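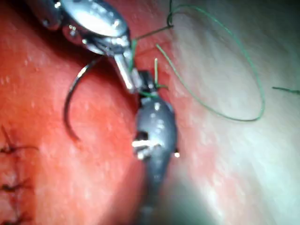

Wilma Van Wijk
Oral History Editor, Plomanton Baseball Project

24 August 2021

Did you play minor league ball, even for a few weeks? Did your dad, your aunt's first husband, the guy who ran the hardware store? We want to talk to you!

The Plomanton Baseball Project is looking for former players, batboys, ushers, scorekeepers and ticket sellers for a new set of recorded interviews. We care just as much about the bus rides and the boarding houses as the box scores, so please don't stay away if your stats weren't much (mine in softball were terrible).

Each chat lasts an hour or so by phone, or in person if you live close enough for Yaw Dankwa to drive over with the recorder. You'll get the written version before it goes up on the site, and you can take out anything you like. We've posted 17 interviews so far and would love to add 12 more by the end of October.

We also need two people to help type up the recordings. It's part-time work from home, and we pay $800 for the season. You don't need to know baseball inside out, but it helps if you can tell a sinker from a slider when somebody is talking fast. Send a short note about yourself and a page of anything you've typed up before.

Old programs, team photos and scorebooks are very welcome too. Seidu Nyarko scans them and mails them back to you, postage paid.

To sign up for an interview, leave a message for Sena Acheampong at the project office with your name, your team and the years you were there. If you're not sure of the years, call anyway and we'll look them up together.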